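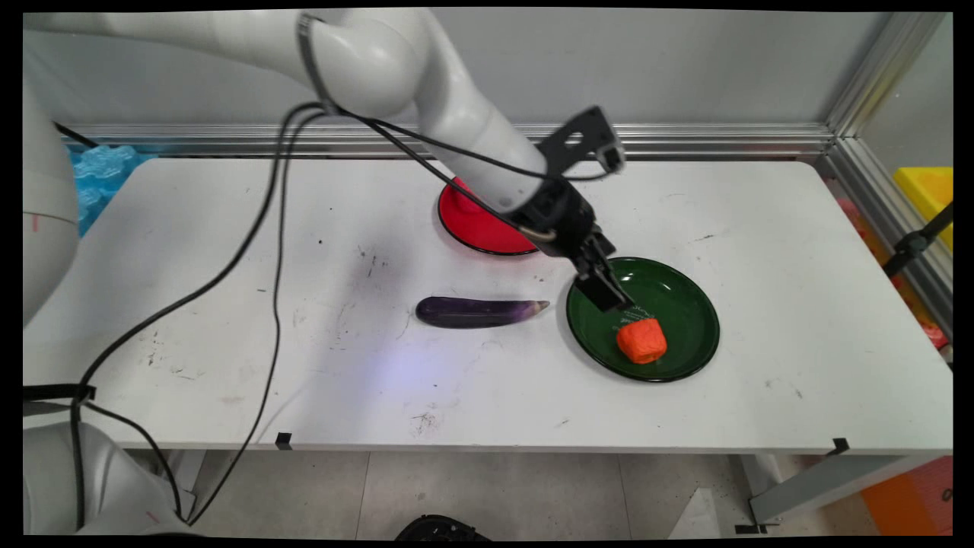

법랑 접시는 도자기 접시와 무엇이 다른가?

법랑 접시는 금속판으로 모양을 만든 뒤 그 위에 유리질 유약을 입혀 구운 것이고, 도자기 접시는 흙으로 빚어 구운 것이다. 그래서 법랑은 떨어뜨려도 몸체가 잘 깨지지 않지만, 표면의 유약은 충격을 받으면 떨어져 나갈 수 있다.

제2장 식탁 위의 그릇: 재질과 색

학습 목표
식기의 재질에 따른 성질을 설명할 수 있다.
접시의 색과 음식의 색이 어떤 관계에 있는지 말할 수 있다.
법랑 식기를 올바르게 씻고 보관할 수 있다.

주요 용어: 법랑, 유약, 테두리, 색 대비, 박리

제1장에서는 부엌의 배치와 작업대의 높이를 다루었다. 이 장에서는 작업대와 식탁 위에 놓이는 그릇으로 넘어간다. 그릇 가운데서도 접시를 먼저 다루는 까닭은 모양이 단순하여 재질의 차이가 잘 드러나기 때문이다. 컵과 냄비는 제3장에서 따로 배운다.

2.1 색이 있는 접시

흰 식탁에 짙은 녹색의 둥근 접시와 빨간 접시를 놓으면 두 접시의 윤곽이 뚜렷하게 보인다. 테두리가 검은색이면 접시의 경계가 더욱 분명해진다. 녹색 접시에 작은 주황색 물체를 담았을 때도 마찬가지로, 바탕과 내용물의 색이 달라 눈에 쉽게 들어온다. 같은 것을 빨간 접시에 옮겨 담으면 색이 서로 가까워져 대비가 약해진다.

이러한 성질은 급식소나 요양 시설에서 식기를 고를 때 고려된다. 웨스턴소프의 한 급식소에서 조리를 맡았던 루신다 티보도는 흰죽이나 두부처럼 밝은 음식에는 짙은 색 접시를, 나물에는 밝은 색 접시를 썼다고 수업 기록에 적었다. 기록에는 접시 11장을 색깔별로 나누어 쌓아 두었다는 내용도 있다. 다만 접시의 색만으로 식사량이 달라진다고 단정해서는 안 된다. 조명과 식탁의 색, 먹는 사람의 시력도 함께 살펴야 한다.

2.2 법랑의 표면

법랑의 겉면은 유리질이어서 광택이 있고 음식 냄새가 잘 배지 않는다. 글자나 선을 넣은 제품도 많다. 무늬 위에 유약을 덧입혔는지에 따라 무늬가 닳는 속도가 다르므로, 새 그릇을 들일 때 제조사의 설명을 읽어 둔다.

유약이 떨어져 나가는 현상을 박리라고 한다. 박리는 테두리에서 자주 일어난다. 속의 금속이 드러난 자리에는 녹이 슬 수 있으며, 음식이 닿는 면이 벗겨진 접시는 식기로 쓰지 않는다.

2.3 씻기와 보관

미지근한 물과 부드러운 수세미를 쓴다. 눌어붙은 음식은 물에 10분쯤 불린 다음 닦는다. 철 수세미와 거친 연마제는 광택을 해친다. 뜨거운 접시를 바로 찬물에 넣지 않는다. 씻은 뒤에는 마른행주로 테두리까지 물기를 닦고, 여러 장을 겹쳐 둘 때는 사이에 천이나 종이를 끼운다. 전자레인지에는 넣지 않는다.

준비 활동

집이나 실습실에서 재질이 다른 접시 2장을 고른다. 무게, 두드렸을 때의 소리, 테두리의 상태를 공책에 적는다. 이어서 당근 한 조각을 각 접시에 올려놓고 조금 떨어진 곳에서 어느 쪽이 더 잘 보이는지 짝과 비교한다. 적은 내용은 2.4절의 표를 채울 때 다시 사용한다.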